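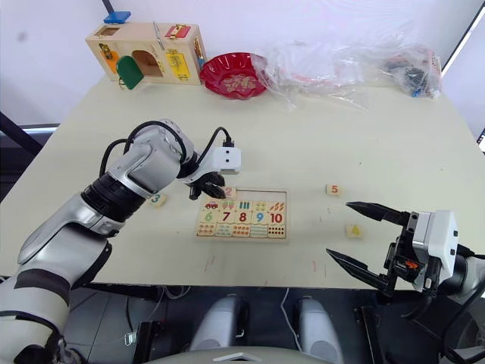 I have worked at Havholm long enough to sit through four "transformations," and every one came with a slide deck and sandwiches. The robot one had better sandwiches.

For anyone new to this blog: we pack and repair wooden learning toys for preschools. Sets go out, sets come back with pieces missing, and people at benches sort the pieces, fill the gaps and send them out again. There are 39 of us on the floor. Since September there has also been a two-armed robot, and the pitch from Lumenta, the company that set it up, was that it would take over "repetitive placement." That means putting the 2 where the 2 goes.

It's slow. I know, I know, it will get faster, I've been told that by people with lanyards. But I can do a number board while talking about my sister's divorce and eating a pretzel, and I don't need the box moved six inches to the left first.

What bugs me more is how the work gets described. At the Friday meeting a slide said 24 percent of bench time was "low-skill handling." Hakim Lubis, who has the bench next to mine, asked who had measured it and what they counted. Does it include noticing that a corner is chewed? Does it include knowing that the old 6 from the Stindness sets won't sit right in the newer trays? The answer was that they would circle back.
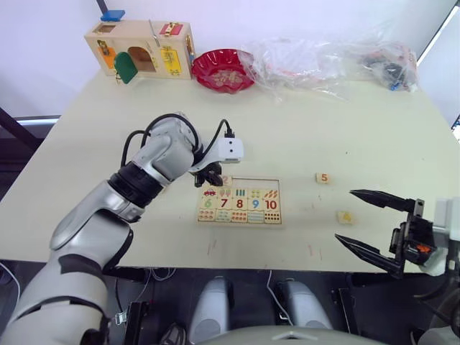 So far no one has lost a job. I want to be fair about that. What has happened is that two people left over the summer and their spots weren't filled, and the word "flexibility" started showing up in emails. Meanwhile Nabila Subramaniam got moved off repairs, which she was great at, to run sessions with the robot. She puts the boards out, watches, writes down what happened, and puts the boards out again. She likes parts of it. She also told me her shoulders feel better than they have in years, and I can't wave that away, having done a winter rush with a wrist brace on.

But she isn't paid any more for it, and there's no job title yet. When I asked what happens to her if the trial ends, I got a very warm smile.

The Brulholm site is supposed to get the same setup if our numbers look good. The target I heard is 2000 pieces a week. I'd like to see next to that number how many hours Nabila put in to get there, because right now her time goes down as "training" and doesn't show up anywhere in the comparison. I've asked for it in writing. I'll post the reply when I get one.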